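How do you greet newcomers without scaring them off?

dolloritz39
We're a small church, 39 on a good morning, and I've been put on the welcome rota from February. I'm quite shy. Last month a couple came in and I think five of us descended on them before they'd found a seat, and they haven't been back. What do you all do on the door?

Gashi
Just smile and hand them a hymn book. Don't overthink it.

Stovent
I've done the door at ours for seven years and I still get nervous! What helped me was only ever asking one thing, usually "have you come far?", and then leaving it alone unless they want to chat. Tell them where the loos are — people really do want to know — and what happens with children, if they've brought any. 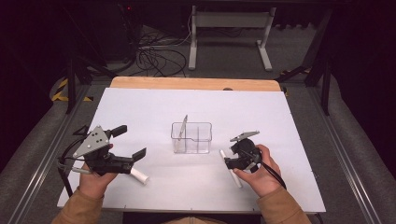 We also stopped asking visitors to stand up during the notices. I always hated it when I was new somewhere, and I wish we'd dropped it sooner. If they stay for coffee, introduce them to one person and let it go from there.

Retosix
Agree with Stovent on the notices. Romans 15:7 is a nice one to read through with your rota team, by the way.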